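Serving tray

A serving tray is a shallow, flat carrier with a raised edge, used for moving food, drinks and small household things from one place to another. I've been keeping this page going for a while, and I'll admit I am very fond of trays, so expect a few opinions mixed in with the facts (readers have been kind about it so far).

What counts as a tray

People mix up trays, platters and salvers all the time, and I did too when I started. A platter is meant to have the food right on it and go in the middle of the table. A salver is a flat tray, often metal, that was used for handing over drinks, letters or calling cards. A tray is the everyday cousin of both: it carries other dishes, and it needs a lip high enough to stop a cup from sliding off. Plenty of pieces sold today do all three jobs, and I don't think anyone needs to be strict about it!

Shapes and edges

Rectangles and squares with rounded corners are the easiest to live with. They sit neatly side by side, they wipe clean without crumbs hiding in the corners, and they fit in a normal kitchen cupboard. Round trays look lovely on a coffee table but waste space everywhere else. Ovals are somewhere in the middle – my grandmother swore by them, and she carried more tea than I ever will.

The edge matters more than the shape, I think. A low lip makes it easy to slide plates on and off, and a tall one (called a gallery when it's pierced or fenced) is better for stairs and gardens. 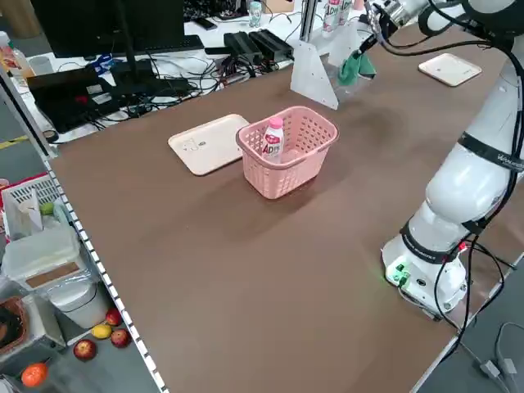
Materials

Wood is warm and quiet, but it hates the dishwasher. Stainless steel lasts more or less forever and shows every fingerprint. Melamine is light and cheap and comes in any color you like, though it shouldn't go in the microwave. Then there's lacquer, silver plate, woven cane, acrylic and papier-mâché, which was a huge fashion in the 1800s and still turns up at flea markets with the flowers half worn off.

Naveed Dhanial, who runs a small kitchenware shop called Mabula, told me he sells 5 plain trays for every patterned one. I was surprised, but he says people fall for the pattern in the store and then go home with the cream one. The Gradetar line he stocks comes in a 30 cm square and costs him next to nothing to ship.

Care

Most trays only need warm water, a drop of dish soap and a soft cloth. Dry them right away if they're wood or plated metal. For sticky rings I use a paste of baking soda and water, but never on lacquer, where it will scratch. Cane trays want a dry brush and then a barely damp wipe along the weave.

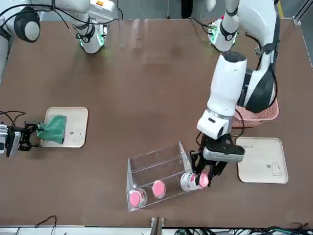 A green cloth and a cream tray with rounded corners.

If a wooden tray starts to look thirsty, rub in food-safe mineral oil and leave it overnight. I do mine every February, mostly because that's when I remember. Two thin coats are better than one thick one – the thick coat stays tacky for days and picks up every bit of fluff in the house.
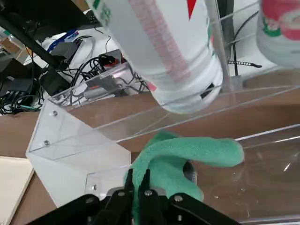

Silver plate is fussier. Polish it too often and you'll go right through to the base metal, so I only do it before company comes. Store it in a soft bag away from rubber bands, which leave dark marks that are a real pain to get out.

Sizes and weight

A tea tray for two people doesn't need to be big. A breakfast-in-bed tray does, and it should have legs. The Cesturau folding model is the one I own, and I've had 125 breakfasts or more on it without a spill (okay, one spill). Weigh a tray in your hands before you buy it, remembering that a full teapot and cups will add a lot more.
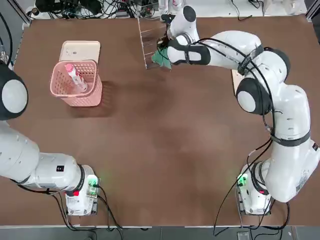

A reddish-brown tabletop with faint mottling and a few scuffs.

Handles

Cut-out handles are the most comfortable and add no height, so the trays still stack. Raised metal handles look smarter, but check the screws now and then. The old Petasex trays had handles that folded flat underneath, and I'd love to see somebody bring those back.

See also: Platter, Salver, Lazy Susan, Tea cart

Last updated Jul 4, 2023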